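Can a robot do your chores?

Do you like to set the table? Many children say no. Many grown-ups say no too. So people ask the same question again and again: when will a robot do it for us?

The answer is a little strange. A machine can play chess better than almost every person in the world. But ask it to pick up one paper cup, and it may have trouble.

Let us think about the cup. Paper cups are often kept in a stack, one inside the other. When you take the top one, your fingers feel many things at once. They feel if the cup is slipping. They feel if you press too much and the paper begins to bend. They feel if two cups are stuck together. You do not need to think about it, your hand already knows. You have practiced with your hands since you were a baby.

A robot does not have this practice. Somebody must give it. One way is that a person does the chore many times with a gripper, a tool with jaws that open and close. The movements are saved in a computer, and the robot can learn from them. It is like learning to tie your shoes by watching your big sister, but you must watch her 2,000 times. 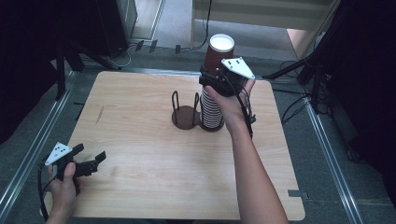
A brown paper cup in the jaws of a hand-held gripper, just over the stack. The stand beside the stack is empty.

Try it at home! Take two wooden spoons, one in each hand, and lift a paper cup only with the spoons. Now put it into a bowl. Was it easy? A gripper has the same problem as your spoons. It cannot feel the paper like your skin can.

And what about other chores? Some of them machines do well already. A washing machine washes the clothes, and a dishwasher washes the plates. But these machines stay in one place, and we bring the work to them. To put the clothes in and to fold them after is still mostly our job. A sock never lies the same way two times — this is hard for a machine.

In shops and factories it is easier, when every box has the same size and comes to the same place. A robot arm can move 300 boxes and not be tired. Put one soft bag between the boxes and it may have to stop.

So, can robots do chores yet? A few, and slowly. For tonight, the table is yours.

Comments

Wurkia
We did the spoons in class with 8 children. Most cups fell on the floor, very loud lesson.

Tosen
My son asks if the robot can also feed the rabbit. I said I will ask here.

Drirneo
It works better if you put rubber bands on the spoons. Then they don't slip so much.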